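Section 3: Setting up the refill station

Read this section before you put anything into the Sillitz divided organizer. The leaflet in the carton says the organizer is "ready in seconds." It isn't, unless you like sticky compartments.

What you need

The organizer, a damp cloth, a dry cloth, and the pouches you plan to store. A tray is optional. Van Loon sells one made for this organizer, but any flat tray that fits your shelf will do the same job.

3.1 Before first use

1. Take the organizer out of the carton and peel off any film or tape.
2. Wash it by hand in warm water with a little dish soap. The leaflet calls it dishwasher safe. We have seen too many warped plastic walls to repeat that claim.
3. Dry the inside corners of every compartment. Water likes to sit where the walls meet the base.
4. Leave it open to the air for 20 minutes.

Note: A faint plastic smell is common on the first day. If it is still there after a second wash, return the organizer to the shop. Scented sachets only cover it up.

3.2 Choosing a place

1. Pick a flat, level surface. A table is fine for loading, even if the organizer will end up in a cupboard.
2. Turn the organizer so the tall flap is at the back.
3. Check that the flap clears the shelf above. Allow 265 mm from the shelf surface if you are using the Sivis riser, and measure it yourself. The figure printed on the riser's box leaves out the feet.

Caution: Do not place the organizer over a stove or next to a heater. Do not use the back flap as a handle.

3.3 Loading spouted pouches

Start with one pouch. Filling every compartment at once is how people find out that their pouches are too wide.

1. Lay the pouch flat on the table and check that the spout cap is tight.
2. Wipe the pouch, paying attention to the creases near the spout.
3. Pick it up by the top end, beside the spout. Do not lift it by the cap.
4. Lower it into a compartment, bottom end first, with the spout up.
5. Let go slowly. If the pouch folds over, move it to a narrower compartment.
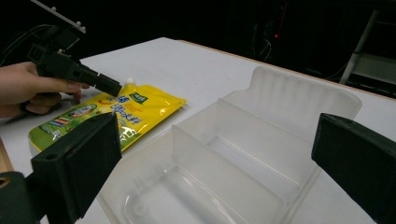 Can a half-used pouch go back in standing up?

It can, as long as the cap is tight and the compartment is snug. A half-used pouch loses its stiffness and slumps, so fold the sides in a little or stand a full one next to it.

Caution: Spout caps are small. Keep loose ones away from children under 3 and from pets.

3.4 About the add-on clips

Histov clips are advertised as a cure for slumping pouches. We tried 2 on a nearly empty pouch and it still slumped – only now with clips on it. Skip them unless you already own a set.

3.5 Care

1. Wipe each compartment when you swap a pouch.
2. Treat dried spills with warm water and a soft cloth. Scouring pads scratch the plastic, and scratches hold dirt.
3. Check the internal walls for cracks when you wash the organizer. Stop using any compartment with a sharp edge.

For shelf mounting, go to Section 4.

Text last revised 21 Feb 2018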